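제4장 용서와 화해: 교회 공동체 안에서 갈등을 다루는 법

학습 목표
- 마태복음 18장의 구조 안에서 권면과 용서의 관계를 설명한다.
- 용서, 화해, 신뢰 회복을 구분한다.
- 소그룹에서 생긴 갈등 사례에 본문의 절차를 적용해 본다.

들어가며

앞 장에서는 예배와 기도의 공동체성을 다루었다. 이 장에서는 그 공동체가 깨어질 때 무엇을 해야 하는지를 살핀다. 신약의 편지들은 갈등이 없는 교회를 향해 쓰이지 않았다. 고린도 교회에는 파벌이 있었고, 빌립보 교회에서는 함께 수고하던 두 여성이 서로 뜻을 같이하지 못했다. 바울은 이들에게 주 안에서 같은 마음을 품으라고 권하면서, 곁에 있는 동역자에게도 두 사람을 도우라고 부탁한다. 갈등은 당사자의 일인 동시에 교회의 일이었다.

한국 교회에서는 갈등을 드러내는 것 자체를 믿음이 부족한 표시로 여기는 경우가 많다. 그래서 불편한 일이 생기면 한쪽이 조용히 모임을 떠나고, 남은 사람들은 까닭을 묻지 않는다. 이 책에서는 이런 침묵을 평화라고 부르지 않는다.

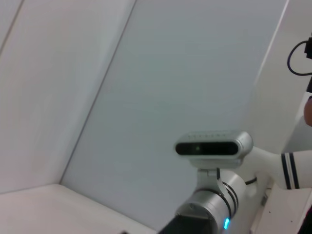

4.1 마태복음 18장의 흐름

마태복음 18장은 제자들의 질문으로 시작한다. 천국에서 누가 크냐는 것이다. 예수는 어린아이를 세우고, 작은 자를 실족하게 하지 말라고 경고하며, 길 잃은 양 한 마리를 찾는 목자의 비유를 들려준다. 15절의 "네 형제가 죄를 범하거든"은 이 비유 바로 다음에 나온다. 권면의 목적은 잃은 사람을 찾는 데 있다.

본문이 제시하는 순서는 다음과 같다. 먼저 당사자와 단둘이 만나 말한다. 듣지 않으면 한두 사람을 데리고 간다. 그래도 듣지 않으면 교회에 말한다. 교회의 말도 듣지 않으면 이방인과 세리같이 여긴다. 마지막 단계를 관계의 완전한 단절로 읽는 해석이 있고, 예수가 세리와 식사한 일을 근거로 다시 전도의 대상으로 삼으라는 뜻으로 읽는 해석이 있다. 두 해석 모두 앞 단계를 건너뛰는 것은 허용하지 않는다.

실제로 가장 자주 생략되는 것은 첫 단계이다. 당사자에게 가기 전에 구역장이나 목회자에게 먼저 이야기하고, 이를 기도 제목이라고 부르는 일이 흔하다. 다만 폭력이나 학대가 있었던 경우에는 피해자에게 가해자를 혼자 만나라고 요구해서는 안 된다. 이 본문은 그런 요구의 근거가 될 수 없으며, 필요한 신고와 보호 조치를 먼저 취해야 한다. 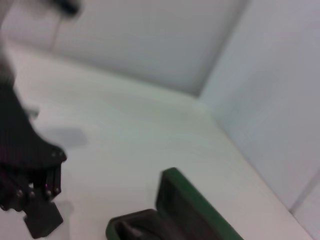

문: 상대가 사과하지 않아도 용서해야 하는가?
답: 용서는 상대의 사과 없이도 시작할 수 있다. 마가복음 11장 25절은 기도할 때 누구에게 혐의가 있거든 용서하라고 가르친다. 화해에는 상대의 인정과 돌이킴이 필요하며, 누가복음 17장 3절은 회개하거든 용서하라고 말한다. 두 본문을 함께 읽을 때 마음으로 원한을 내려놓는 일과 관계를 다시 세우는 일을 구별하게 된다.

4.2 일흔 번씩 일곱 번

베드로는 형제를 몇 번이나 용서해야 하느냐고 묻고, 일곱 번이면 되겠느냐고 덧붙인다. 예수의 대답은 번역에 따라 "일흔 번씩 일곱 번"으로도, "일흔일곱 번"으로도 옮겨진다. 앞의 번역을 따르면 490번이지만 이 숫자를 한도로 읽는 것은 본문의 뜻과 어긋난다. 창세기 4장에서 라멕은 자신을 위한 보복이 일흔일곱 배가 되리라고 노래했다. 많은 주석가는 예수의 대답이 이 노래를 뒤집은 것이라고 본다.

이어지는 종의 비유에서 임금은 만 달란트 빚진 종을 탕감해 준다. 그 종은 나가서 백 데나리온 빚진 동료의 목을 잡는다. 한 데나리온은 품꾼의 하루 품삯이었으므로 동료의 빚도 적은 돈은 아니다. 받은 상처가 가볍다는 말은 비유 어디에도 없다.
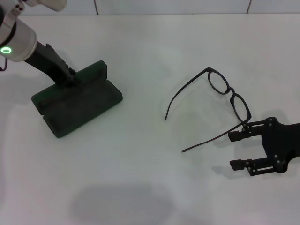
그림 4-3. 안경집과 흰 탁자.

4.3 신뢰 회복에 걸리는 시간

용서한 사람이 곧바로 이전과 같은 자리로 돌아가야 하는 것은 아니다. 공동체의 재정을 잘못 다룬 사람을 용서하면서도 그에게 다시 회계를 맡기지 않을 수 있다. 요셉은 형들을 만난 뒤 바로 자신을 밝히지 않았고, 베냐민을 대하는 그들의 태도를 먼저 보았다. 이를 시험으로 볼지 망설임으로 볼지는 의견이 갈리지만, 화해에 과정이 있었다는 점은 분명하다.

생각해 볼 문제
1. 마태복음 18장 12~14절의 양 비유를 빼고 15~17절만 읽으면 권면의 성격이 어떻게 달라지는가?
2. 기도 제목을 나누는 것과 남의 허물을 전하는 것은 어디에서 갈라지는가?
3. 빌레몬서를 읽고, 바울이 빌레몬에게 명령 대신 간구를 택한 까닭을 적어 보라.

다음 절에서는 빌레몬서를 본문으로 삼아 중재자의 역할을 다룬다.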